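Thread: Idle power on retired dual-socket servers
Board: Home Lab and Small Office > Power and Cooling

fenlander
August 23, 2019, 09:14

I've picked up a retired two-socket server from a clearance dealer in Cletbridge. With both processors fitted and no load it draws 200 W at the wall, measured over an evening on a Lultora plug meter. The job is file storage and a small mail server for four people. Is it worth taking the second processor out, or does the board keep most of that power for itself?

ohmslaw_ish

Worth doing. An idle processor isn't free. Package sleep states on that generation are poor when the second socket is populated, because the link between the two stays up. You also lose the memory attached to it, so check the memory map first.

tarn_row

Disagree. The fans and the power supplies are where the waste is. Two supplies sharing a light load both sit at the bad end of their efficiency curve. Pull one supply before you touch a socket. It takes a few seconds and you can put it back.

ohmslaw_ish

He can do both. They are separate losses.

tarn_row

They are, but one of them risks bent pins and the other doesn't. Also, some boards run the fans flat out if a socket is empty and the blank isn't fitted. Then you've gained nothing and it's louder.

fenlander

Supply removed, 7 W saved. Less than I'd hoped. Fans unchanged.

vevby_attic

What is the fan profile set to? On my Vevby chassis the default was "maximum cooling", whatever the load. Changing it did more than any hardware I took out. Update the management firmware before you judge anything, as the early versions ignore the setting after a restart.

ohmslaw_ish

Agreed on firmware. I'd still take the processor out. The Eglītis notes on socket handling are good, and the order they give is the one I use:

1. Shut down, remove the mains leads and wait for the standby light to go out.

2. Loosen the heatsink screws in the numbered order, a couple of turns each, then lift straight up.

3. Clean off the old paste with the processor still held down. Keep the cloth away from the edges.

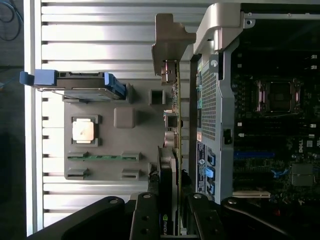
4. Release the processor, lift it out level and fit the plastic socket cover straight away.

5. Move any cards out of slots wired to the second socket. They won't be seen otherwise.

tarn_row

Step 5 should be step 1. If the disk controller is in one of those slots the machine won't find its array, and he'll blame the processor.

ohmslaw_ish

Fair. Check the slot table before you start.

fenlander

Controller is on the first socket, network card on the second. I'll change the fan profile first and measure again in September before deciding on the rest.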